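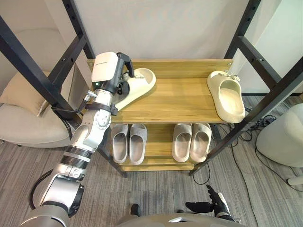 Slides on the two-tier rack, whites up top and greys underneath.

Shoes off, everyone!

Well, we did it. After a whole winter of me grumbling about the heap inside the front door at Halliday, we have a proper shoe rack and a pile of house slides to go with it. If you've come in on a Saturday lately you'll know what the old arrangement was like (wet boots on top of somebody's good runners, one lonely sandal that lived there from May onward, and me hopping about on one foot trying to find my other shoe).

The rack is a plain wooden thing in a lovely honey colour, and I'm very fond of it already. I had my heart set on a tall one from Zaltell with doors, but Meifang Cai measured the wall beside the coat hooks and it would have blocked the light switch, so low and open it is. I've come around completely. You can see at a glance what's there, and you can give it a wipe without taking everything apart.

Now, the slides. The chunky pale ones go on the top shelf and the grey ones go on the lower shelf, toes to the back. Please do put them toes to the back! Nathalie Desmet and I had a bit of a debate over this, and she'd still like them facing out so you can step straight in, but with the heels toward you it's so much easier to grab a pair and drop them on the carpet. Two of the grey pairs look awfully alike. One is a touch warmer in colour than the other, and if you hold them near the window you'll sort it out. I've already gone through an entire choir practice in one of each.

They're all yours to borrow while you're in the building. Just not outside, please, not even to run out to the car. The soles pick up gravel and then the gravel comes in with you, and the striped carpet was only cleaned last month. If a pair gets grubby, warm water and dish soap in the mop sink does the trick, then stand them on their sides to dry before they go back.

Boots and anything muddy stay on the rubber mat by the door. The rack is for slides only, at least until we see how we go. Valentin Royer has offered to build a second one if it gets crowded, and he'd like to know whether people want it for kids' sizes or for the really big feet. I said big feet. My husband is a 46 and is still padding around in his socks.

Tell me or Valentin which you'd prefer, or leave a note in the tin by the kettle.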